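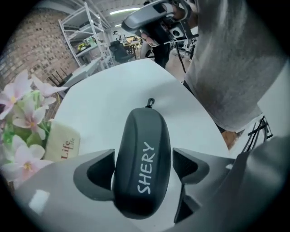 Figure 1. Hand-held gripper over the practice case, jaws open on both sides, clip at the far end.

Unit 6. Setting up and looking after the hand-held gripper

These notes go with the bench session. Read them before you sign out a tool. The Vasa gripper is used for all exercises in this unit; the Gedosen version has a different trigger and is covered in Unit 8.

Before power-on

Wipe both jaws with a dry cloth. Check the inner edges for nicks and run a fingernail along each one. Work the trigger slowly through its full travel. The jaws should move together and meet in the middle. If one side leads, stop and go to "Jaw centering" below.

Clean the lens with the lens cloth only. Shop towels scratch it.

Checking the approach

Set the case lengthwise on the table, clip end away from you. Bring the open jaws down on either side until they flank the lower half. In Figure 1 there is still a strip of white tabletop between the case and each jaw, and you want to see the same thing on your monitor. Close slowly. The case should not swing or slide toward one jaw as they make contact.

The view is very wide, and straight edges come out bowed, as the table does in the figure. Do not try to correct this by tilting the tool. Judge the alignment from the jaws and the case.

Jaw centering

1. Power off and unplug the cable.
2. Loosen the two linkage screws half a turn.
3. Close the jaws on the centering block and hold.
4. Tighten the screws evenly, then repeat the trigger check.

Service

Log every session on the sheet, in cycles. Grease the slide every 1000 cycles. Replace the jaw pads if they are torn or shiny. Pads are part 3279, kept in drawer 20. Return worn pads to Room 262 with the tag filled in.

For next time: bring your log sheet and read the Campos handout on cable strain relief.

Caltimton Automation Lab | Course materials | Contact the lab office | Back to top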